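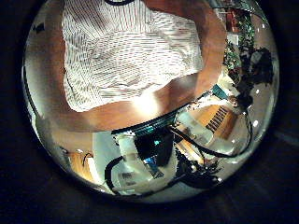

Damian Bühler asked whether the wrist view is any use at all to the person driving, or whether everyone ends up watching the arm directly. His own experience with remote control was that operators ignore the fisheye for the first hour and then depend on it for anything closer than a hand's width. We have seen the same pattern, with one difference: people trained by hand guiding first tend to look at the wrist view sooner, since they already know how far the gripper reaches past the lens.

Bench notes, Jernis demonstration cell
Updated June 5, 2021

The gallery collects wrist-camera material from the demonstration work at Jernis. Two methods are in use. In hand guiding, the arm is set to gravity compensation and the demonstrator moves it through the task by the last link. In remote control, the demonstrator works a leader arm and the follower copies its joint angles. Both methods record to the same format, so a policy can be trained on either set or on a mix.

View 1. Wrist camera, circular fisheye, uncropped.
A person in a finely striped white shirt at close range, forearm across the middle of the view, cables and hardware in the lower half. The black border is outside the image circle and is masked before training.

Notes on the view

Fine stripes are a poor thing to wear in front of this lens. They ripple in the image and bunch into dark bands at the folds, and the feature tracker picks the bands up as edges. Plain, dark, matte sleeves are now requested for both methods.

Straight edges render as arcs toward the rim. We do not rectify before training. Rectified crops lose the outer part of the circle, and on the connector task that is where the second part enters the view. Calibration is run on the raw circle with a four-parameter model and stored with each episode.

Bright reflections on skin will pull the auto exposure down. Exposure is locked at the start of a session and checked again after any change in the lighting.

Session figures

The Hindier set (hand guiding) holds 689 episodes. The Tripathi set (remote control) holds 154. Both cover the same three tasks: pick and place of a small block, connector insertion, and cable routing through two clips. The combined set was 1,061 episodes before trimming; the difference is aborted runs, episodes with dropped frames, and a block of early recordings in which the gripper encoder had slipped.

Remote control is slower to collect. The leader arm has no force feedback, and on insertion the demonstrator has only the view to judge contact by. Median episode length is longer and the hesitations show up in the trained policy as pauses above the socket. Trimming stationary segments removes most of this — it also removes some pauses that belong in the task, so the threshold is set per task.

Hand guiding has the opposite fault. The motion is smooth, but the demonstrator's arm and body are often in view, and none of that is present when the policy runs by itself. Holding the arm from behind the wrist helps. So does a second handle, which we fitted on the Skusamitz mount and have kept.

Next revision in August, with the side-camera views added and the cable routing episodes relabeled.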